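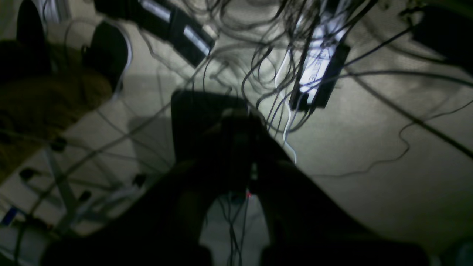 Print | E-mail this article
434 shares

Every house I have ever lived in has had a cord box, and I have come to believe the cord box is a bad idea. I'd like to make my case, because the last time I tried to make it out loud (at my sister's, over pie) I got talked over by three people who each have a cord box and are very attached to it.

You know the thing I mean. It might be a drawer, or a tote bag on a hook in the basement. Ours was a cardboard carton that a Juselport blender came in, and the blender is long gone, but the carton stayed because it was a good size and it had handles. Whenever something with a cord died or got replaced, the cord went in. New phone, old charger in the box. New router, old router's power supply in the box, along with the router, in case. By the time we moved to the place on Carvalho Avenue that carton weighed more than my son's bicycle, and I carried it up the stairs myself, complaining the whole way, and put it in a closet without opening it. It sat there for 7 years. I'm going to leave that as a numeral because I think it looks worse that way.

So in May I finally did what I should have done before the move, which was dump it all on the floor. And this is my first real opinion, so I'll slow down for it: you have to dump it. You can't sort a cord box from the top. I had tried! I would open the flaps, pull on one end of something, and up would come nine other things by the neck, and I would push it all down again and close the flaps. Wires in a box behave like one big animal. Spread out on a light floor they are still a mess, but they're a mess you can get your eyes on. Black wire on black wire in a dark carton is hopeless. Black wire on a pale floor, you can follow one with your finger from the plug to wherever it's going, under and over, and then you've got a loose end, and a loose end is all you need to start.

My husband's view was that this made things worse, and for an afternoon he was right. It did look terrible. You couldn't get to the window. But I think people quit on this kind of job precisely because there's a stretch in the middle when the house looks as though it has been burgled, and they take that as a sign they did something wrong. They scoop it all back in. I've done the same with kitchen cabinets and with the garage, and I now think the ugly stretch is where the work is. If a closet never looked awful while you were cleaning it, I suspect you only moved things to the left.

Now, which ones do you keep? I've read the advice. There's a site called Pindex that my sister swears by, which has you photograph each cord and give it a tag and a line in a spreadsheet, and if you have that kind of temperament then God bless you. I lasted one evening. I had a label maker out! I made a label that said BLACK CORD, MEDIUM, and looked at it a while, and put the label maker away.

What I do instead is crude. If I can walk it over to the thing it belongs to, right then, on my own two feet, it stays, and it goes to live with that thing. The printer cord lives with the printer. The camera charger lives in the camera bag. If I can't walk it anywhere, it goes in a paper sack for the electronics drop-off, and I don't make a speech over it. The power bricks are the hardest for me. They're heavy and they feel expensive, and they have all that tiny print on the label with the volts and so on, and I was raised to believe that anything with tiny print on it is important. I stood there holding them up to the lamp, one after another, trying to read them. Most of that print told me nothing about what the brick was for. Why can't they put the name of the machine on there? One line! "I go to the scanner." I would pay an extra dollar.

(And white ones, please, or red, or green. I don't understand why nearly every wire has to be black. The few white ones in my carton were the only ones I could find again once I'd looked away.)

The pushback I get on all this is "but what if you need it." I want to be fair, since it does happen. I threw out a cord last summer and wanted it by fall. I was annoyed for a day and then I bought another one, and it was fine, and it took less time than going through the carton ever did. People talk about needing a cord someday as if it would come up in an emergency, by candlelight. I don't believe anybody keeps a cord box because they need the cords. We keep them because throwing out a thing that still works feels like a small sin, and a closed box lets you put off deciding whether it is one.

Which brings me to cloths.
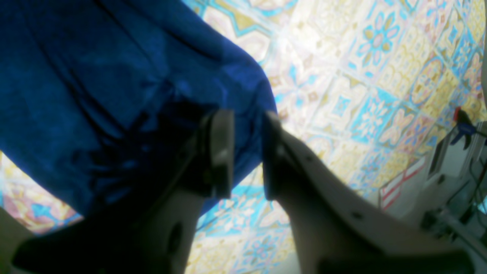 Photo: Fullivine

My grandmother's answer to anything unsightly was to put a cloth over it. She had one for the sewing machine and one for the bread, and a big one that went over the card table whenever company came and she hadn't finished her puzzle. I picked the habit up from her without noticing, and for years I thought of it as a cousin of the cord box, one more way of not dealing. I've changed my mind on that, and it surprised me.

I think a cloth is a perfectly decent way to not deal, as long as you're not dealing for an afternoon. You throw it over the half-done puzzle, the company comes and eats and goes home, and you pull it off and there's your puzzle. It's so easy to lift that you can't kid yourself about what's beneath it. A box has flaps, and if you are my husband it also has tape, and tape is how a thing gets to sit in a closet through two presidents.

It matters what sort of cloth, too, and here I'm going to get fussy. Buy one with some color in it. So many of the throws and covers in the stores now are the shade of oatmeal or of wet sand, and I can see the idea, they want it to disappear. But a cover that disappears is a cover you forget. I like a blue. I mean a proper royal blue, the kind that goes bright where the lamp hits it and nearly black down in the creases, so that even bunched up in a heap it looks like something. Put that next to old patterned tile, with all that busy business going on, and it doesn't fight with the pattern at all. It gives your eye a place to sit down. I've had guests tell me a pattern needs beige beside it to calm it down and I think they've been reading too many paint cards.

A soft one is better than a stiff one, while I'm on the subject. Soft cloth can be grabbed in the middle with one hand and dropped wherever, and it'll fall into folds that look all right. A stiff tablecloth has to be squared up and smoothed, and then you've got another chore, and I am trying to have fewer.

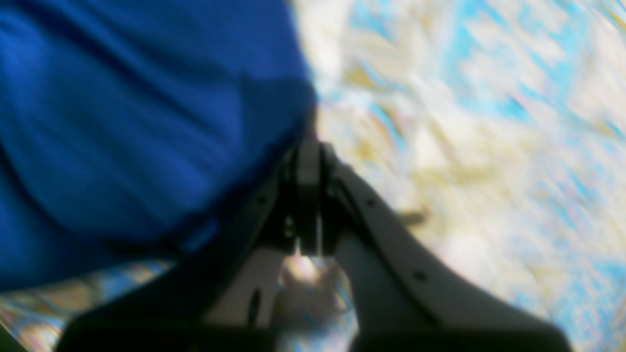 Royal blue against a patterned background. Nobody ironed it for my benefit and I like it fine.

I should say something about folding, because I'll hear from the folders if I don't. I used to fold everything. I had the thirds, I had the little rectangles that stand up by themselves in a drawer, I took a whole class on it at the library with a lady who brought her own table. The towels looked marvelous, and I've still got nothing against doing it with towels or sheets, where you have to stack them or the closet door won't shut. But a cloth that gets used every day, that comes off and goes on and gets shaken out the back door? Leave it rumpled. Hang it over a chair. Folding it puts a step between you and using it, and I'm convinced most housekeeping systems fall down on exactly that kind of step, the extra one that looked so reasonable on a Sunday when you had the whole day.

The same goes for wires, by the way. There are people who coil each cord and cinch it with one of those fuzzy straps, and I tried that, I bought the straps. Now I have a bag of straps. The cords I use, I loop over my hand a couple of times and set down, and yes, they get a bit squiggly. A squiggly cord still charges the phone.

My sister says all this amounts to is giving up with extra steps. She also says the paper sack for the drop-off has been standing by my back door since May, and that a sack by a door is a cord box with a better view. I told her the drop-off is only open on Saturdays and I've had things on Saturdays. She asked what things. I have had a lot of things on Saturdays this year, and I don't think it's any business of hers, but I did move the sack to the car, and it's in the front seat, where I have to look at it, with the seat belt alarm going off because it weighs so much.

The Juselport carton I flattened and put out with the recycling the same night, before I could think of something to put in it. If you only take one piece of my advice, I'd make it that one. Get rid of the container first. It had handles, and it really was a good size, and there was already a dead flashlight on the shelf looking for a home.

17 comments
Print | E-mail this article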